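Projects > Stirnham Rooms > Progress reports

2025-09-08
By Hadiza Iyamu

Dear Chukwuemeka and everyone at the Murska fund,

I promised you a proper letter once the summer had settled down, and I'm sorry it has taken me a while to sit and write it. There has been a lot going on at Stirnham, most of it good, and I would much sooner tell you the whole thing at length than send the one-page summary and leave you wondering what your money is doing.

When we last wrote, in July, we had just started the home skills sessions with our first group of tenants. You'll remember the idea. Many of the people who move in with us have never had a bedroom with a door that shuts, and the first weeks can go wrong in small ways that grow. Rubbish ends up on the bed, the bed stops being a place to sleep, and before long someone is on the couch in the shared room every night and feeling bad about it. So we begin with the bedroom, and in the bedroom we begin with the bed.

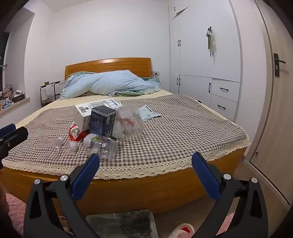 Tobiloba Chukwu runs these sessions, and she has a lovely slow way of going about it. She asks people to sort everything on the cover before they touch a single sheet. Clear bottles go in one bag for the deposit machine, with the caps in a jar if they've come off. Snack bags and wrappers go in the trash. Boxes get opened, checked (we did once find a brand new phone charger under the packing paper!) and flattened for the cardboard pile. Mail goes on the desk to be read that same day, even if it looks dull, and I can tell you from our rent records how much trouble unopened mail has caused over the years.

Only then do we get to the bedding. The checkered bedspread with the cream lace edging has turned out to be a favorite, and I had worried people would find it old-fashioned. It came in with a donation of linens from Woldegiorgis, and Tobiloba teaches people to fold it back to the foot of the bed, pull the fitted sheet snug at all the corners, shake out the comforter by the window and lay it flat before the cover goes over the top. The lace hangs over the end of the bed when it's on straight, so you have an easy guide to whether you've got it centered. Washing it is another matter. We had a little accident with a hot cycle on a similar one and now there is a note taped up in the laundry room.

We have held 16 sessions so far and 74 tenants have come to at least one, which is more than we hoped for by this point. Some come twice. One young man has come four times and I suspect he just likes the company, which is fine by all of us.
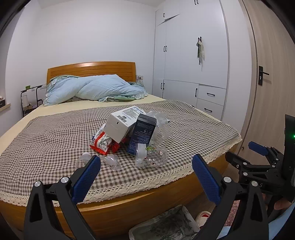

Storage has been the other big piece of work. Abimbola Sani went through the rooms one by one and made a list of who had enough space for clothes and who was living out of bags. The built-in wardrobes are holding up well, and the deep drawers at the bottom are just right for spare bedding, so we've stopped buying under-bed boxes for those rooms and put the money toward bedside lamps and wall hooks. A hook costs next to nothing and does more for a bedroom floor than anything else I know of.

On money, we have spent $3,958 of the equipment line, mostly on bedding, lamps, bins and laundry supplies. The mattress covers from Trellevari were dearer than we had planned and two came with bad zippers. They are being replaced, but slowly, and I'd like to find another supplier before the next round. Babatunde Jibrin has the receipts in order and will send them under separate cover.

What hasn't gone so well is the follow-up. We meant to visit each tenant a month after their session, and we are behind on that. Tobiloba has been doing most of the visits alone on top of everything else, and I should have seen it coming. I've asked Abimbola to take on half of them from now on, and I'd be glad to talk with you about whether a few paid hours could be moved over from the training line to cover it.

Please do come and see us. Tobiloba would love to have you sit in on a session, though I warn you she will hand you a corner of the sheet.

With warm thanks from all of us,
Hadiza

2 comments | 16 shares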